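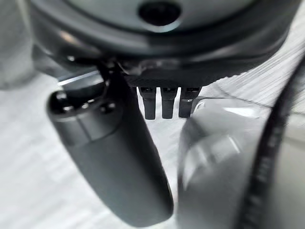
How often should you wash a throw that lives on the couch? Once a month does it for most of us, and once a fortnight if you eat your dinner under it.

I've had this question more than any other since the last newsletter, so I'm giving it the whole item (sorry to those waiting on the curtain hooks, they're coming!). Light fabrics are my favourite for a living room, and grey is such a forgiving colour, but the thin ones do love to twist themselves into a rope the minute you look away.
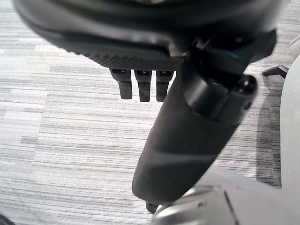
Tidying the living room, Lustaddale, September 6, 2021

My method is pretty simple. Take an end in each hand, hold it out in front of the couch and let the middle drop. Give it one good flick, then walk your hands along the edge until you find a corner. If you start from the middle you'll be there till December, trust me. Ayuba Opoku folds hers in thirds and lays it over the seat, and Fuseini Sowah just chucks his over the back and calls it casual. I'm somewhere in between.

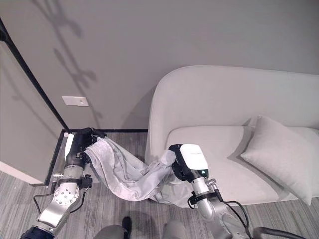 Once it's flat I fold it longways, smooth it with my forearm and put it down at one end of the seat, then the pillow goes against the back last of all. I like a pillow on a bit of a lean, but that's me. For washing, go cool and gentle with a small scoop of soap, and hang it over two lines so it doesn't stretch. Mine was 80 dollars and has done 13 months of couch duty without a pulled thread, touch wood.

Send me your own folding tricks and I'll put the good ones in next time, along with those curtain hooks.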